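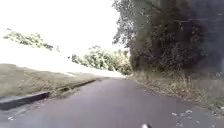 Why does a path follower that behaves perfectly in simulation start weaving the minute it goes outdoors?

Usually the timing is off. The controller is steering toward where the robot was a moment ago, and it corrects for an error that has already changed, then corrects for the correction.

I knew this in the way I know I should floss. I have read the chapters. I have, God help me, explained it to other people with a marker in my hand. And then I spent most of September tuning gains on the path follower in Vuleo, which is my grand name for a pile of nodes and one launch file that only works if you source things in the right order.

The symptom was a slow wobble, left, right, left, like someone carrying a full tray. I turned the heading gain down. The wobble got slower and wider. I turned it up and got a faster one. I added damping, which made the plots prettier and the robot no straighter. There is a spreadsheet of all this. It has 38 rows and a column called "feels," and I am not going to share it.

What I should have done on day one was subtract two timestamps. The segmentation node (Cikley, a small network I trained to say "path" or "not path") was stamping its output when it finished thinking, and the picture it had been thinking about was 268 milliseconds old by then. The controller saw a fresh stamp and believed it.

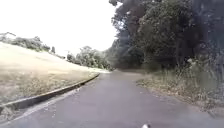
So the fix was to carry the original capture time all the way through, look up the pose for that time, and roll the path estimate forward with odometry before handing it to the controller. It came to four changed lines in the perception node and a buffer in the follower. The buffer had its own bug, naturally. I was indexing from the wrong end, and for one evening the robot predicted its own past with great confidence.

With that sorted I put the gains back to the first set I ever tried, row one of the spreadsheet, and they were fine.

The remaining annoyance is path edges. A curb gives the network a line to hang on to. Grass that wanders onto the asphalt doesn't, and neither does deep tree shade, so the centerline estimate drifts when one side is vague. I labeled 2,508 more images for this, mostly after dinner, and I have developed opinions on where a lawn ends. I'm also trying a version that trusts the firmer edge and guesses the other from the last known width. It works in replay. So did everything else in this post.

Next up is moving the logging over to Heffernan, my replay tool, so I can scrub through a run with both clocks side by side. I'm writing the timestamp check first this time. It will print in red.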